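The Robot Practices All Night. The Housekeepers Still Come at Six.

By Till Rathjen

The first thing Zubaida Janjua does when she gets to work is check what the night shift left. For 20 years that meant a clipboard hanging inside the linen room door. Since March it has meant a tablet, and the tablet mostly tells her about rooms that don't exist.

Janjua supervises housekeeping at Drimen, a residence in Grunstead with 80 furnished apartments let by the month. Her employer signed up last winter with Flernel, a company that wants to sell a two-armed machine for tidying kitchens and sitting rooms between tenants. The machine itself hasn't cleaned anything in the building yet. It is being trained in software, in simulated apartments, and the housekeepers have been asked to help mark its work.

So each morning, before the carts go out, two of them sit down for the better part of an hour and go through clips. They say whether the arm was going for a sensible thing. They say what they would have picked up first. Kausar Memon, who has been at Drimen longer than anyone on the floor, finds this very funny some mornings and insulting on others.

"I know what to do with a table," she told me. "I do it without thinking. Now I have to think about it and type it in, and then I go upstairs and do the real tables."

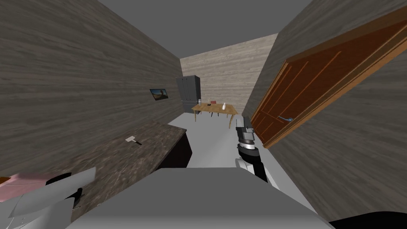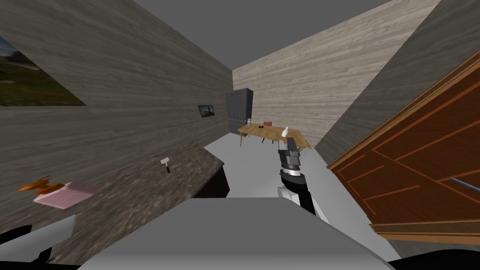

Simulated rooms from the training software, with the robot's arm stretched out toward the table at the far end.

Flernel's pitch is that this is a new skill, and that people with new skills get paid more. I asked Hammad Dhanial, who runs the company's trials, how much more. He said pay was a matter for the building. I asked the building. Shagufta Rana, the general manager, said the review work was covered by the existing hourly rate and that she saw it as "an investment in the team." Neither of them seemed to think the other had said anything odd.

Dhanial is good company and he doesn't oversell as badly as some I've met in this business. He showed me a chart of 1015 practice runs on a single task, clearing a table, and said freely that he wouldn't let the current version near a tenant's belongings. He thinks simulation is the honest way to do it. A bottle that tips over in software costs nothing – you reset the room and go again. He can change the objects on the table overnight and have the machine try the lot by breakfast.

I believe him about that. My trouble is with what comes after. Simulated apartments come with simulated messes, and those are tidy compared with what Memon finds behind a bed. When I followed her through one checkout there was rice in the drawer runners and a shower curtain tied in a knot around the rail. One window had been painted shut by somebody's brother-in-law. She did the whole unit in under two hours and wrote three notes for maintenance on the back of her hand.

The schedule has already moved, though, machine or no machine. Rana's office has drawn up a plan for the coming year that assumes the robot will take over what it calls surface work. Housekeeping now has 23 people on its rota. Two who left in the spring haven't been replaced, and their floors have been split among the others. Rana says no one will lose a job because of the robot. I asked whether the two empty places would be filled. She said that depended on how the trial went.

Janjua had worked that out before I did. She has seen this before, she says, with a scheduling program called Roman that was supposed to cut down on walking between floors. It did for a week or two. Then the saved minutes were turned into extra rooms, the program was dropped, and the extra rooms stayed.

"They always count the time before they have it," she said.

She isn't against the thing. She would gladly hand over the lifting, and she has a bad shoulder that would thank her for it. What she wants in writing is who decides when the robot is good enough, and whether her people get a say beyond pressing yes or no on a tablet. She asked for that in a meeting with Dhanial and Rana. Both said it was a good question, and it went into the minutes.

The clips still arrive overnight. On the morning I left, Memon had finished her share early and was loading a cart with towels for the fourth floor, where three tenants were moving out and one had lost the keys.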